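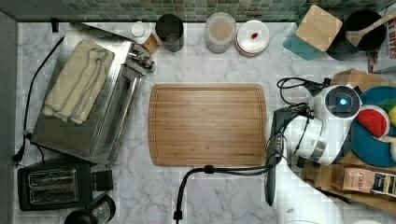
February 13, 2022

Version 2 of our counter rules is done and I'm so happy with it! It covers arms working at kitchen counters, fits on a single sheet, and everyone at Jernia has to be able to find the rule they need with one hand on the stop button. Thread, with the parts I'd love other labs to steal.

1/ The sheet starts with the stop button. It lives on the operator's side of the counter, outside the arm's reach, and you press it once before the first run of the day. A real press, with the arm moving slowly. Then you write your initials. We had a button in September that was plugged into nothing for two shifts, so yes, I'm going to be loud about this one.

2/ Speed. First pass of any new task runs at 40 percent, no exceptions for people in a hurry (me, usually). You go up only after the full motion has played through once with someone watching the elbow as well as the gripper. Everybody watches the gripper! The elbow is what hits the shelf.

3/ Cables get their own section now – they used to be a footnote. Before each session, move every joint through the range the task needs and look at the slack. Anything that can snag on a handle or a lid gets tied back. A plug that isn't in use goes off the counter or gets taped down.

4/ Appliances may stay on the counter as part of the setup, but the ones that heat up stay unplugged while the arm is powered. The person starting the run follows the cord by hand to its end. "I'm pretty sure it's off" is not an entry in the log. 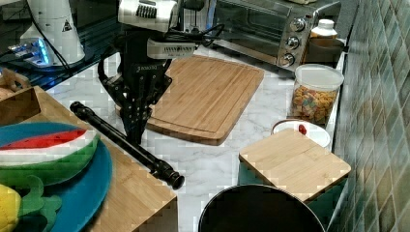

5/ Grippers next, and this is my favorite bit because the Dovelia folks helped us rewrite it. Set the closing force for the weakest thing in the workspace, and don't touch it again until the objects change. If the objects change, it's a new task and you go back to rule 2.

6/ Toy food is great for this work and I'll defend it forever. You can drop it, squash it, wash it and hand it to the next team. The rule is simply that toy food and anything people are going to eat don't share a plate, ever. The plates for robot work stay with the robot gear.

7/ Hands. The line is 600 mm from the base, marked on the floor and on the counter edge. To reach past it for a reset, pause the arm, say "hands in" out loud, fix your thing, say "hands out." It feels silly for a day. After that it feels strange to work anywhere that doesn't do it.

8/ Anything that slides or opens is checked by hand first. Pull it all the way, push it all the way, feel for the spot where it sticks. If you needed two hands for it, the arm doesn't get to try until it's been braced.

9/ Log the boring stuff! We looked back over 500 runs from the Pridville site, and the entries I kept wanting were the dull ones: who reset the objects, which mat was down, whether the lights had changed. There's a column for each now.
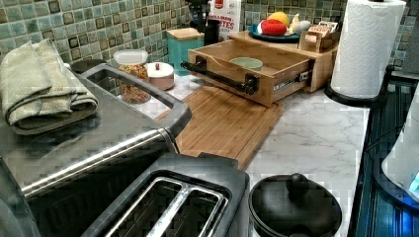
A reply just came in asking whether the sheet has a rule for stacking, and whether a box standing on another object counts as a fixture or as something the arm might knock over.

10/ Great question, and it was missing from the first version. We treat it as loose unless it's clamped or screwed down. Push it with two fingers from the side you expect contact on. If it shifts, either fix it in place or plan the path as though it's going to fall toward you.

11/ Same reply asked who signs off. Two people: the one running the arm and one who isn't on that task. The Oei team swaps its second signer every week, and I like that a lot, so we're copying it.

12/ If your lab has a sheet like this, please post it, coffee stains and all. I'm collecting them for the next version and I especially want to see how you handle wrist cameras and towels. Ours just says "keep towels away from the fingers" and I know we can do better than that.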